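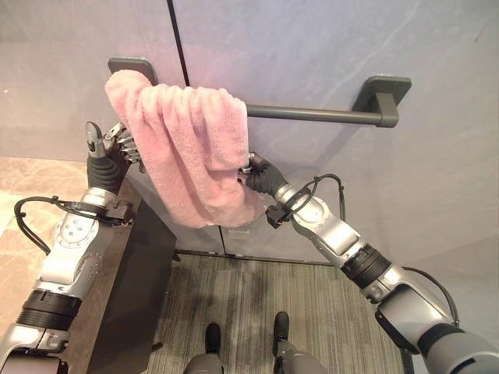 Ülle Butkienė wrote in to say her hand towels always smelled stale by the second evening, even fresh from the wash.

Bunching is the usual cause. A thick terry towel pushed up at one end of the bar holds water in the folds. Spread it across the full width – one fold over the bar, both ends hanging free – and leave the door open for 20 minutes after a shower.

Wash hand towels every 2 days in a busy bathroom and skip the fabric softener. Shake each one out before you hang it. If the bar wobbles, tighten the wall mounts first.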